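Why Does Sugar Go Lumpy? (And Other Things Your Pantry Gets Up To) 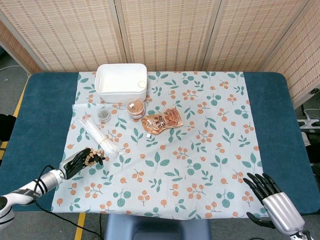 Air has water in it. You can't see it and you can't drink it, but it is in there, floating past your nose right now, and a fair bit of what goes wrong in a pantry can be blamed on it. Biscuits go bendy. Salt refuses to come out of the shaker. Brown sugar turns into something you could use to hold a door open. People have been fighting this invisible water for thousands of years, and their best weapon so far is the lid. Look at the small clear jar on the berry-patterned cloth, near the white container. The orangey-brown stuff in the jar is made of little grains, and little grains are just what the water in the air likes best. So the jar has a lid. The white container is open, and whatever you put in an open container has to take its chances.

Why grains?

Picture a sugar cube. It has six sides, and the air can only touch the outside of those. Now crush it up (ask first, and use something other than your sister's ruler). Every crumb now has its own outside, and the air can get at all of them. There is no more sugar than before, but there is a great deal more outside. Scientists call this surface area, and it explains a surprising amount about kitchens.

When damp air touches a grain of sugar, a tiny bit of water sticks to it. The very edge of the grain melts into that water and becomes syrup. If two syrupy grains are leaning on each other, the syrup joins up. Then the air dries out, the water leaves, and the syrup sets hard like glue. Two grains have become one. Do that all through the jar and you have a lump. Do it all through February in Tultville, where the air is like soup, and you have a brick.

Things that grab water are called hygroscopic. Say it HY-gro-SKOP-ik. It is a good word to use at dinner if you would like everybody to stop talking for a moment.

The backwards problem of brown sugar

Now for the annoying part. White sugar goes lumpy when it gets damp and dries out again. Brown sugar is meant to be damp. Each grain wears a thin, sticky coat of molasses, and while that coat stays moist the grains slide over each other quite happily. Leave the bag open and the coat dries, and the grains lock together.

So a lid keeps water out of the white sugar and keeps water in the brown sugar. The lid doesn't know which job it is doing. It just sits there.

Biscuits and bread swap places

Leave a biscuit and a slice of bread on the bench overnight. In the morning the biscuit may be soft and the bread will be hard, even though they spent the night in the same room. A biscuit is baked until it is very dry, so it soaks up water from the air. Bread starts out much wetter, so it loses some. (Bread also goes stale because the starch inside it slowly changes shape, and this happens even in a bag. Bread is complicated.)

My neighbour Tove Bundgaard once kept crackers and fruitcake in the same tin. The cake was damp and the crackers were dry, and they shared. She ended up with dry cake and floppy crackers, and she served them anyway.

Try it yourself

You will need two saucers, a spoon of salt, a spoon of sugar and some patience.

Put the salt on one saucer and the sugar on the other. Leave them in the bathroom, well away from splashes, while everyone in your house has their showers. Poke them with a dry finger each evening and write down what you notice. After a few days, move them to the driest room you have and keep poking.

Shahram Zamani, who is nine, ran this test for 12 days and wrote "still salt" in his notebook on most of them. Those are perfectly good results. On the last day he wrote "crunchy on top", and underlined it twice.

Don't eat the salt or the sugar afterwards. They have been living in a bathroom.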